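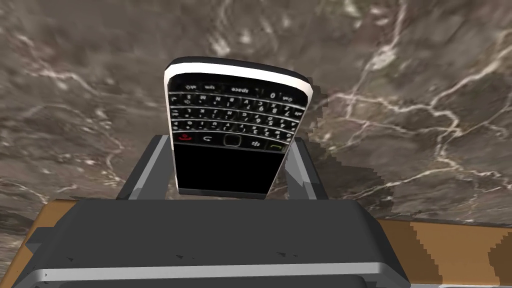 A simulated phone in the gripper, from the program shown at the Karras open day.

Open day at the Karras workshop

Members who made the trip to Flandcombe for the Karras open day spent the afternoon with a robot that exists mostly on a screen. Karras sorts and repairs small electronics, and the firm is building a simulator to practice handling jobs before it tries them on its real arms. The program is called Erari. Hjalti Arnardóttir, who leads the work on it, gave the demonstration and took questions for most of the session.

The visit was split into 3 parts: a short talk, the simulator, and a walk along the sorting line. The talk covered how returned phones get to the shop. They come in mixed bins, with old models and new ones together, some with cases still on. People at the benches pick each one up, turn it over, read the label, and put it in a tray. Karras would like an arm to do the picking up and turning over, and leave the reading and judging to the bench staff.

The simulator took up the middle of the afternoon. Arnardóttir ran it on a large monitor at the front of the room and switched between several views. The one most people asked about looks out over the gripper. In the view printed with this item, a phone with a full keyboard is held upside down between the two fingers, with its keys above the grip and its dark screen down near the gripper body. You can make out the word "space" on one of the keys, and the red and green call keys are clear enough too. Several of us used to own something very like it.

Arnardóttir said older keyboard phones are useful to practice on. The front has keys at one end and glass at the other, and the software has to learn which way up the thing is from whatever part it can see. A modern phone with a plain glass front gives it much less to go on. The team keeps both kinds in the program and mixes them in with remotes, chargers, and battery packs.

The background drew a few comments. It has a brown marble pattern with pale veins, and there are patches of wood grain at the lower corners. Arnardóttir explained that the team changes the surfaces between runs so that the software does not get used to one bench. The real benches at Flandcombe are plain gray. The edges between surfaces look jagged in places, and one member asked if this caused trouble. The answer was that it has not so far, and that smoother pictures would slow the runs down.

There was a longer discussion about grip force. In the program, a phone can be squeezed as hard as you like and nothing breaks unless someone has written in that it should. Erari now marks a run as failed when the force goes over a set limit. Arnardóttir said the limit was set too low at first, and the gripper dropped nearly everything. It was raised twice last August. They are still not happy with how it handles phones in soft rubber cases, which bend in ways the program does not copy well.

After the break we walked the sorting line in groups of 6. Of the 3 arms on the line, 2 were switched off for service. The third moved empty trays from a rack to the belt. It was slow, and it stopped whenever a tray sat crooked in the rack. Staff said this happens several times in a shift and takes a moment to clear.

Questions at the end were mainly about jobs and cost. Karras did not give a figure for the arms. On jobs, the company said the bench staff would stay and that the arms are meant for the lifting and turning, which people find hard on the wrists. A member who has worked on a similar line said she would want to see that in writing.

Karras plans a second open day at its Wututholm site, where the repair benches are. The room there is smaller, so places will be limited. Members who want to go should send their names to the office by Feb 26, 2021, and say whether they need a seat in the van. Closed shoes are required on the shop floor.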